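README for the Vomley word list

Hi! If you got here from the puzzle forum, welcome, and the file you want is vomley_main.txt. Everything else in the folder is me being fussy.

Vomley is a list of English words for people who make crosswords at home. I started it because every list I downloaded was stuffed with junk (Scottish river names, chemical prefixes, six spellings of the same bird) and I kept getting stuck in a corner with only a word my mother would throw a pencil at. So I went through an old list by hand, on the couch, mostly in the evenings, and scored the words by how happy I'd be to see them in a grid.

What's in the folder

vomley_main.txt has 3,068 entries, one per line, all caps, no spaces. After each word there's a semicolon and a score.
vomley_short.txt is just the three- and four-letter words, pulled out of the main file, because that's where grids go to die.
changes.txt is my diary of what I took out and put back. ERNE has been in and out so many times I've lost track.

How the scores work

Scores go from 0 to 25. A 25 is a word I'd build a whole corner to get. Anything under 10 is glue, and you should feel a little bad using it. I know most lists go up to 100, but I can't tell a 71 from a 74 and I don't believe you can either! If your software wants the bigger scale, multiply by four and you're done.

Where the words came from

A lot came from my own old puzzles. The rest I picked up by reading whatever was lying around: cereal boxes, bus schedules, the backs of packets, the free paper. It's a slow way to collect words but you get the ones people live with, like REFILL and TEAR HERE and KEEP DRY (phrases are run together in the file, so TEARHERE, KEEPDRY).

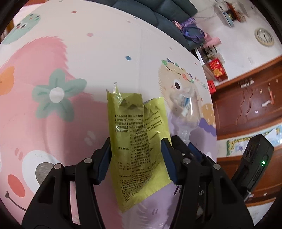 Conall Fitzgerald wrote to say that phrases like KEEPDRY shouldn't be scored as high as single words, since solvers groan when they can't tell where the break is. He'd knock five points off every one of them. I went halfway and took off two, and I left TEARHERE alone because I love it. Sorry, Conall.

Household words

I did a big pass on these in August and they're the part I'm proudest of. STOOL, BIN, SLAT, RIM, TILE, RACK, HINGE. They're short, they're friendly, they have lovely vowels, and they can be clued a hundred ways. STOOL got a 19. BIN would be higher if I hadn't used it in nearly every puzzle I've made. I also went back and forth on DUSTPAN for ages (that STP in the middle is murder going down) and settled on 14.

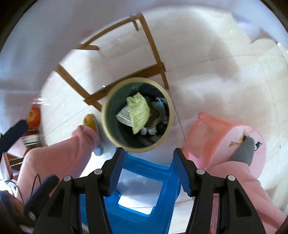

Things I know are wrong

Plurals are a mess. Some nouns have an S form and some don't, and there's no system to it, I added them when I needed them.
OREO isn't in there. I'm tired of it. Add it yourself if you must.
Past tenses of verbs ending in Y were typed in late one night, and I've already found TRYED. Please tell me if you spot more.
The short file may be a little behind the main one.

Using it with other programs

It loads fine in Driltano if you pick the semicolon option on the import screen. Trirnton is pickier and wants a blank line at the very end of the file, so I've left one in. Don't delete it! If your program complains about odd characters, open the list in a plain text editor and save it again, which has fixed it every time for me.

Can I use it?

Yes, for anything, including puzzles you sell. A mention is nice but I won't chase you. If you change the scores and share your version, please give it another name so I don't get mail about your opinions on ERNE.

Last updated January 13, 2026. Next up are the seven-letter words, beginning with the Q's.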